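Our shared workshop arm is ready for visitors – and you can have the plans

For immediate release
Ninwood Shared Workshop

Hello from the back bench at Ninwood! I'm Nerea Sepúlveda, and I'm very pleased to say that Novine, the robot arm four of us have been putting together on Thursday nights, is going public in May. We're opening the doors, switching it on and handing over the full set of build notes to anyone who wants them, free of charge.

A bit of history first. I joined the workshop to mend a chair. Teodoro Tejada was at the next bench with a box of motors and a lot of opinions about gearboxes, and by the time the glue had set I'd agreed to help him with the wiring (I had never wired anything bigger than a lamp). Rangi Ngata came in on the software side a few weeks later, and Ignacio Dvorak has made or remade pretty much every bracket we own.

We keep a simulated copy of the whole set-up, and most of our practice goes on in there. We built ourselves a plain little room with a tiled floor, green walls and a big white mat, and bolted the arm to a square plate on one side of it. Any new move gets tried in the simulator before we let it anywhere near the real bench. I can do that part from my kitchen table, which has been a blessing on wet evenings! 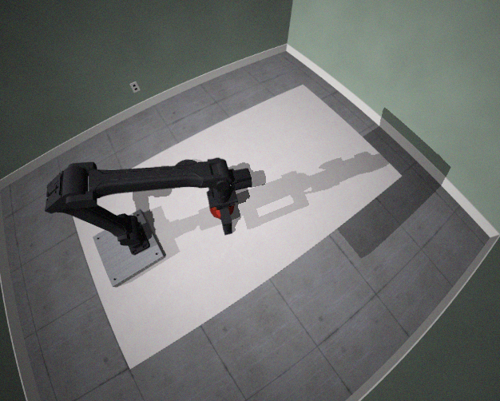
Reaching over the mat in our simulated room, with a red object under the wrist.

The first job we set ourselves was picking things up and putting them down somewhere else. It sounds like nothing. It took us 82 evenings, and I'd say half of those went on the gripper alone. Ignacio's early fingers were lovely to look at and far too bendy, so he went shorter and stiffer, then a bit longer again, and we've settled on a pair that all of us can live with. The drawings for the older ones are in the build notes too, in case somebody has a better idea than we did.

Rangi has been keeping the practice log. We're up to 3693 simulated runs, each with a line saying what we changed and whether it helped. Some of those lines are quite rude. We've left them in.

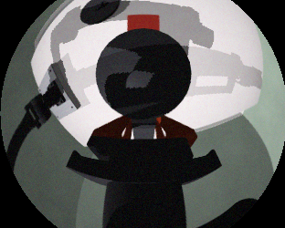
Choosing where the cameras go has been the other long argument. Teodoro likes a wide view from high up, I like to be right in close, and Rangi would happily have one on every joint. Moving a camera in the simulator costs us a few minutes. On the bench it means new holes, a new cable run and Ignacio sighing, so you can guess where we do our arguing now. The notes list every position we tried, with our scribbles on what each one was good for.

On the open evening we'll have the real arm running from half past six, plus two laptops with the simulator on them so you can have a go yourself. Children are welcome with a grown-up. There's room for 30 people at a time, so please put your name down if you can – the kettle will be on either way.

Montserrat Palacios, who looks after bookings for the workshop, adds: "I've had a go and I was dreadful at it, and I still stayed an hour past closing. Come along even if you've never picked up a screwdriver."

We'd also love to hear from other groups. The Aranda makers' club has already asked to borrow our notes for a build of their own, and we're hoping to take Novine over to the Hastarberg craft fair later in the summer if we can work out how to get the base plate into Teodoro's car.

To book a place, ask for the build notes or arrange a chat with any of us, ring the workshop and ask for Montserrat, or drop in on a Thursday after six. I'm normally at the bench nearest the sink.

Nerea Sepúlveda
for the Novine build group, Ninwood Shared Workshop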